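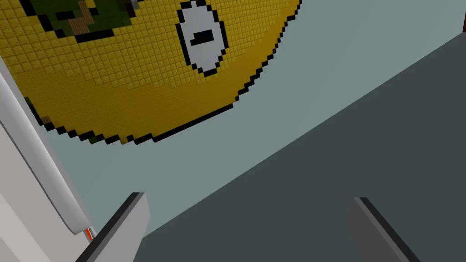

Gelbes Pixelmotiv an blassblaugrauer Wand, Rendering

Kategorie: Spielzeug & Konstruktion > Klemmbausteine > Bauanleitungen und Teileversorgung

Severyn_Dmytriv
Sehr geehrte Mitglieder,
zum 28.05.2020 hat der Hersteller Uibo die Ausgabe gedruckter Bauanleitungen für die Reihe Zarnport eingestellt. Den Kartons liegt nur noch ein Blatt mit einem Zugangscode bei, die Anleitung selbst ist ausschließlich über die Anwendung Jellamow abrufbar. Betroffen sind sämtliche Sets ab 153 Teilen. Ich bitte um sachliche Stellungnahmen, insbesondere von Mitgliedern, die mit Schulen oder Jugendeinrichtungen arbeiten. Die Rückmeldungen werden gesammelt an den Kundendienst übermittelt.

R. Bustamante
Für unsere Einrichtung ist die Umstellung nicht hinnehmbar. In den Gruppenräumen sind Bildschirmgeräte gemäß Hausordnung nicht zugelassen. Wir haben im April noch 36 Sets der Reihe bestellt, in der Produktbeschreibung stand zu diesem Zeitpunkt »mit Bauanleitung«. Auf meine schriftliche Anfrage hin wurde mir mitgeteilt, die digitale Fassung erfülle diese Angabe. Dieser Auffassung widerspreche ich ausdrücklich.

Man-lok Huang
Ich vermag die Aufregung nur teilweise nachzuvollziehen. Das gedruckte Heft zum Hafenkran umfasste zuletzt 10 Bogen und war in den Blau- und Grautönen kaum lesbar. In der digitalen Fassung lässt sich jeder Bauschritt drehen und vergrößern. Wer mit Kindern baut, wird das zu schätzen wissen. Im Übrigen kann die Anleitung ausgedruckt werden.

R. Bustamante
Zitat von Man-lok Huang: »Im Übrigen kann die Anleitung ausgedruckt werden.«
Das trifft nach meiner Kenntnis nicht zu. Die Druckfunktion gibt lediglich die Teileliste aus. Sofern Ihnen ein anderer Weg bekannt ist, bitte ich um genaue Angabe des Menüpunktes.

Man-lok Huang
Ich habe dies soeben geprüft und muss mich berichtigen. Gedruckt wird in der Tat nur die Teileliste. An meiner Einschätzung der Lesbarkeit halte ich fest.

Haris Rind
Aus Sicht des Sammlers ist ein weiterer Punkt zu nennen: die Verfügbarkeit auf Dauer. Die Firma Hultell hatte ihre Anleitungen seinerzeit ebenfalls nur im Netz bereitgestellt. Nach Abschaltung des Dienstes blieben mir vier Sets, die ohne Vorlage nicht mehr vollständig aufzubauen sind. Ein Modell mit über 1.000 Teilen baut man nicht nach dem Kartonbild. Ich rege an, vom Hersteller eine verbindliche Aussage zur Vorhaltedauer zu verlangen.

Rodrigo Barrios
Dem Vorschlag von Herrn Rind schließe ich mich an, der Forderung nach einer Rückkehr zum Heft hingegen nicht. Eine herunterladbare Datei ohne Anmeldezwang wäre ausreichend und auch für kleinere Hersteller zumutbar.

Haris Rind
Eine Datei genügt mir, sofern sie frei gespeichert werden darf. Die derzeitigen Nutzungsbedingungen untersagen dies unter Ziffer 7.

Severyn_Dmytriv
Ich danke für die Beiträge. In das Schreiben werden aufgenommen: die Bereitstellung einer druckbaren Datei, die Angabe der Vorhaltedauer sowie die Kennzeichnung auf dem Karton. Der Fall von Frau Bustamante wird gesondert vorgetragen, hierzu bitte ich um eine Kopie der Bestellbestätigung per Privatnachricht.

R. Bustamante
Die Bestellbestätigung ist Ihnen soeben zugegangen. Die Antwort des Kundendienstes füge ich bei, sobald ich sie im Postfach wiedergefunden habe.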